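Andov Community Gardens: Members' Newsletter

Hand Tool Returns: Changes at the Flesteck Building

Members who borrow hand tools from the Flesteck Building are asked to read the following before their next visit. The arrangements for returning trowels have changed, and the old practice of leaving tools on the windowsill or in the wheelbarrow by the door has ended. Trowels are now to be placed in the gray basket on the white table.

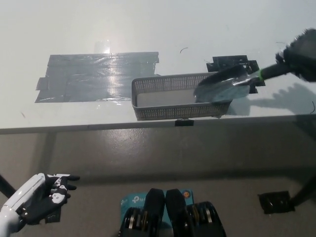
Page last changed: August

The Gardens currently hold 191 hand tools for loan, of which 49 are trowels. Trowels are borrowed more often than any other item, particularly in spring and again when the fall beds are planted. They are also the tools most often reported missing. In the last growing season, staff spent a good part of each week gathering them from benches, compost bays and, on several occasions, the bottom of the rain barrels. The new arrangement was drawn up after a review of the loan records and was approved at the summer meeting.

What members are asked to do

Soil should be brushed off at the outdoor sink before a trowel is brought inside. Clay that has dried on the blade may be loosened with the stiff brush kept there. Blades should then be wiped with one of the cloths on the hook. Please do not rinse tools in the kitchen, as the drain there is not suited to soil.

Once clean, the trowel is to be laid in the basket with the blade fully inside. The handle may extend over the rim. The sides of the basket are perforated, and a damp blade will dry there more readily than it did in the wooden crate used previously. Members returning more than one trowel should lay them side by side, all facing the same way, so that the next person is not reaching in toward an edge or a point.

The basket should remain on the table, near the front, with its long side facing the room. If it has been moved, please put it back. Several members have found it convenient to carry the basket out to the beds. This is understandable on a busy morning, but it leaves the next person with nowhere to put a tool, and we ask that buckets be used for that purpose.

The taped areas on the tabletop should be left in place. Please do not peel the tape or pick at its edges. A number of strips have already lifted a little at the ends. Worn tape will be replaced by staff as needed, and members who notice a strip coming away entirely may leave a note in the loan book.

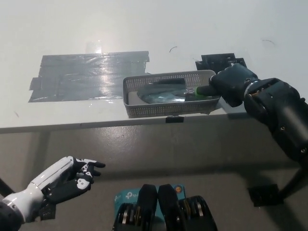

Trowels with the green band are general loan tools and may be taken by any member in good standing. They are suitable for transplanting, for filling pots and for most weeding. They are not intended for prying up stones or cutting through roots, and the blade may bend at the neck if used in that way. Members with heavier work in mind should ask for one of the digging knives, which are kept in the locked cabinet and must be signed for.

The loan period remains 2 days. A trowel borrowed on a Saturday is therefore due back by closing time on Monday. Extensions may be requested in the loan book and will normally be granted outside the planting season. Members are reminded to enter the return as well as the loan. Many of the tools listed as missing last year were in the building, but had never been signed back in.

Damaged tools

A trowel with a loose handle, a cracked collar or a bent blade should be kept out of the basket and handed to a member of staff. Please tie one of the paper tags to it and write down what is wrong, in as few words as will do. Repairs are carried out by the firm of Nasrallah, which has looked after our tools for several years. Munther Nasrallah has asked us to pass on that a handle is much easier to reset when it has not first been wrapped in tape or filled with glue. Members are accordingly asked to refrain from making their own repairs, however well meant.

There is no charge for ordinary wear. Where a tool has been lost, the usual replacement fee applies, and this is set out in the membership terms. Tools that turn up after the fee has been paid may be returned for a refund within the same season. 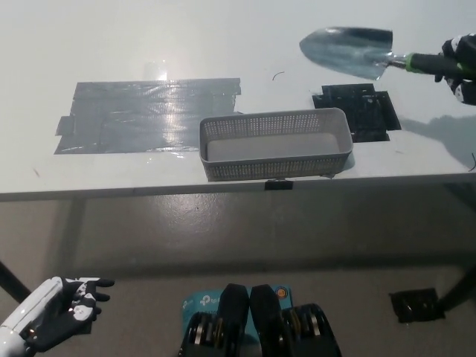

Hand trowel with green collar and the basket on the tool table.

Other notices for borrowers

The Priltetti beds will be closed to members while the irrigation line is renewed. Plot holders there may continue to borrow tools for use elsewhere in the Gardens. Those with seedlings waiting to go in may ask for temporary bench space in the lower greenhouse.

More than 50 pairs of gloves were left behind last season. Unclaimed pairs have been washed and are in the drawer beneath the loan book, where they may be taken freely. Please do not leave gloves on the tool table or in the basket.

Seed trays are not part of the tool loan and should go back to the greenhouse shelf, stacked by size. Watering cans are to be emptied and hung by the handle.

Questions about borrowing may be put to the staff on duty or entered in the back pages of the loan book, which is read each Monday.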